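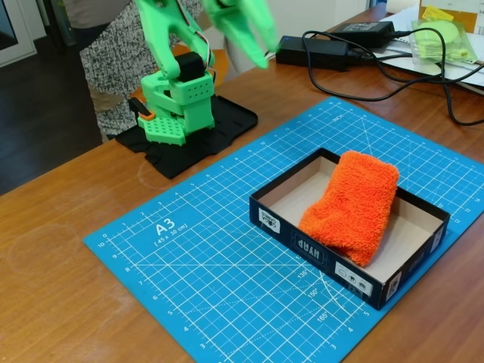
4.3 Loss of holding torque during cloth handling

The most serious fault of the project appeared in the third block of trials, when the arm was moving a folded cloth between the cutting mat and an open cardboard box. Up to that point the errors had been of the ordinary kind: missed grasps, cloths dropped on the box wall, cloths let go too early. These are covered in Section 4.2. The fault treated here was different in that the arm did not stop when it should have done, and one of its servos was damaged.

The Alleck arm is printed in green plastic and driven by hobby servos. It has no force sensor. Contact is judged from the current drawn by the shoulder servo, which the Tallholm controller reads and compares with a fixed limit. If the limit is passed, the controller holds the last commanded position and waits for the operator. We had set this limit in December, using a block of hard foam as the target. With the foam, the current rose sharply as soon as the jaw touched it, and the stop worked every time.

Cloth behaves differently. When the jaw comes down on a folded towel, the upper layers give way first and the current climbs slowly. The commanded height for the grasp had been set low so that the jaw would get between the layers, and on a thick fold the jaw could meet a good deal of resistance before it got there. The load on the shoulder then stayed just under the limit for the whole of the descent and for the pause that followed it.

The fault occurred in trial 106. The program reached the end of its descent and began the pause before closing. A dropped message on the serial line meant that the close command was sent but never acknowledged, and the program waited for an answer. During this wait the shoulder servo was still trying to reach a height it could not reach. It did so for 65 seconds. The servo then lost torque without warning and the upper arm fell forward on to the mat. The operator, Mirko Messina, cut the power at the wall. He was not touching the arm at the time and was not hurt.

On opening the servo we found that two teeth of the output gear had sheared and that the case had softened around the motor. The printed bracket holding it had also crept, leaving the screw holes oval. The wrist and elbow servos were tested on the bench and were sound. The log showed no error of any kind. As far as the controller was concerned, the arm had been standing still in a permitted position.

We repeated the descent with a new servo and a thermometer taped to its case, using the same cloth and the same grasp height, but with a person holding the power switch. Figure 6 is from this part of the work. The repeats were ended as soon as the case temperature passed the maker's advised limit. In 12 repeats the current limit was never reached, although the case grew too hot in all but one of them. In that one the fold had slipped sideways, and the jaw came down on a single layer.

Figure 6. The jaw pressed into the top of the folded orange cloth, with the open box standing to the right of it on the mat.
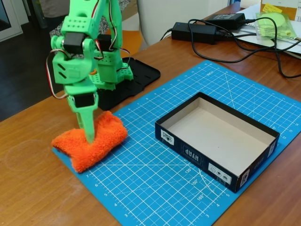
Why did the current limit fail to stop the arm? It was set from contact with a hard target, and a soft target never drew enough current to reach it, even though the servo was held under load for long enough to overheat.

Three changes were made before trials began again in February 2018. The first was a limit on time as well as on current. If the measured joint angle differs from the commanded angle by more than a set amount for longer than two seconds, the controller raises the arm and reports a fault. The second was a reply timer on every gripper command, so that a lost message can no longer leave the arm pressing on the work. The third was a change in the grasp itself. The jaw now comes down in small steps and the commanded height is reset to the measured height after each one, which keeps the position error small on a cloth of any thickness.

The original printed bracket was replaced with one of a heavier section, following a drawing supplied by Bortolotti. This does nothing to prevent the fault, but the old part would not have survived a second one. We also considered a servo with a metal gear train. It was rejected for the present work, as a stronger gear would have moved the load on to the printed links, where a break is harder to foresee.

The controller's log format was altered too. It had recorded commanded positions only, and the length of the wait in trial 106 had to be worked out from the Trusport power meter on the bench supply. Measured angles are now stored beside the commanded ones.

After these changes the arm was run for 2000 descents on folded cloths with no operator action other than refolding. The new time limit was triggered on several of them, mostly with the thickest fold, and the arm rose clear on each occasion. No servo was lost. One weakness remains. The time limit depends on the angle sensor inside the servo, and a worn sensor that reads the commanded angle would hide the error from the controller. We have no second measurement of joint angle on this arm, and the case temperature is not yet read during normal running.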